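Equipment > Two-arm cells > Kavel 2 > Open-day demonstration

We use cookies to remember your basket. Declining them will not hurt our feelings. Accept | Decline

KAVEL 2 TWO-ARM HANDOVER CELL
Order code 765. Distributed by Preltia.

The Kavel 2 passes things from one hand to the other. You have been able to do this since you were a baby, free of charge, so we understand if the pitch needs a little work. That is what the open day is for.

Next open day: 7 October 2025, Preltia showroom, upper floor. The elevator works again. Angelica Mangubat runs the demonstration and Danang Lubis takes the questions, including the one about whether it can fold shirts. (No. Please stop asking Danang.)

What you get to watch

The session opens on the simulator, with both arms, the table and a small yellow lump that one gripper has to give to the other. Visitors pick the starting spot. In February a gentleman from Trelter picked the same awkward corner four times in a row and then placed an order, so we encourage this sort of behavior.

After coffee you can load your own part. Send us the model a week ahead. Genalyn Yap will check it and write back if it's heavier than you said it was, and they usually are.

What's in the package

- Two jointed arms with wrist flanges
- Two grippers of different patterns, swappable between sides
- Table with support posts and clamp plates
- Simulator license, 300 days
- Printed manual, 400 pages, of which Maribeth Gatchalian says you need the first nine

Not included: the bowls. Every open day somebody wants to buy the bowls.

Good to know before you order

Each handover point is taught once per part and stored by name. The controller holds 100 of them. Names can't contain spaces, a decision made at Kavel before any of us worked here, and we have stopped writing to them about it.

Delivery is to the ground floor. If your lab is upstairs, say so on the form, and please don't say "a few steps" if you mean three flights. Ait Brahim handles the shipping and has asked us to mention this.

Seats at the open day are free. Book through Charito Panganiban at the front desk. Lunch is sandwiches.

Recently viewed
Kavel 1 single-arm cell
Gripper fingers, metal-tipped, pair
Cable sleeve, black
Simulator license renewal
Printed manual, replacement copy 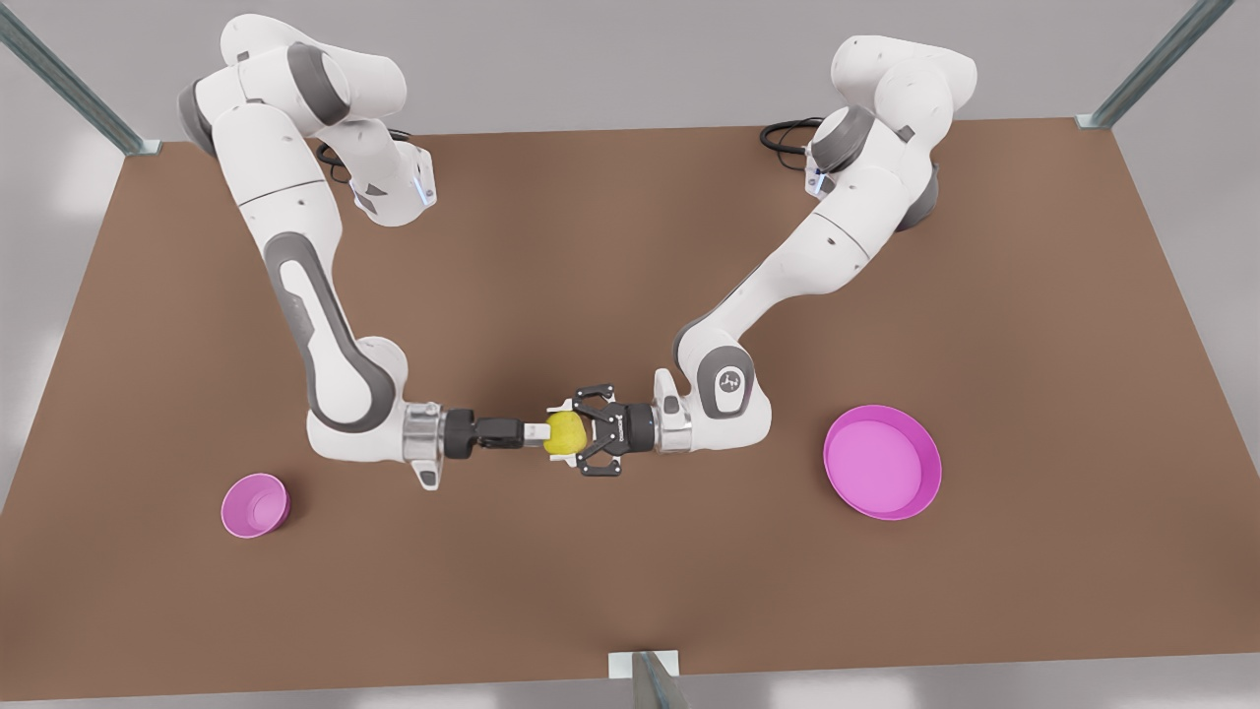
Kavel 2 in the simulator: two grippers, one yellow lump, mid-table.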